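Threads > Homes and moving > Eleni Vukadinović

Renting out my aunt's place in Brokwood, a thread

Okay, a few of you asked how it's going with the apartment, so get comfortable because I can't tell a short story to save my life.

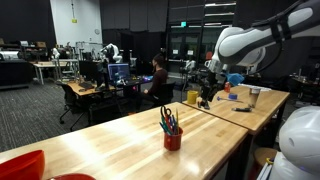 So my aunt moved in with my cousin in the spring and left me in charge of finding tenants for her two-bedroom on Calliment Street. I have never been anyone's landlord! I've been a tenant for 14 years though, and I figured I'd at least know what not to do.

2/ First thing was the listing. I wrote this long loving thing about the morning light in the kitchen and the pear tree out back (it really is a lovely tree) and forgot to put in the rent. Got 39 messages overnight and every one of them asked how much.

3/ Then there was the agency question. Omerović wanted a full month's rent up front to handle it all, and they were very nice on the phone, but my aunt said absolutely not - she has opinions about agencies going back to the seventies. So it was me and a folding chair for the viewings.

4/ We had 3 rounds of those. One couple drove in from Vusport with their baby and stayed nearly an hour, measuring the back bedroom for a crib and asking about the radiators. I liked them so much I made them coffee.

5/ They took it!! They asked if they could paint the hallway, which is currently a sort of mushroom color, and my aunt said they could paint it purple if they wanted to. I've put it in the lease that she said yes, minus the purple.

6/ Only real hiccup was the lock on the storage room downstairs. The locksmith charged $200 and I was grumpy for a whole evening, but he did the mailbox while he was at it.

7/ They move in at the start of September. I still have to get the meter readings and find the second set of keys, which my aunt swears are in a cookie tin - if any of you have a checklist for handover day, please send it my way, I'd love to see it.

Last updated: 8:14 p.m.

Contact | © Eleni Vukadinović | Back to top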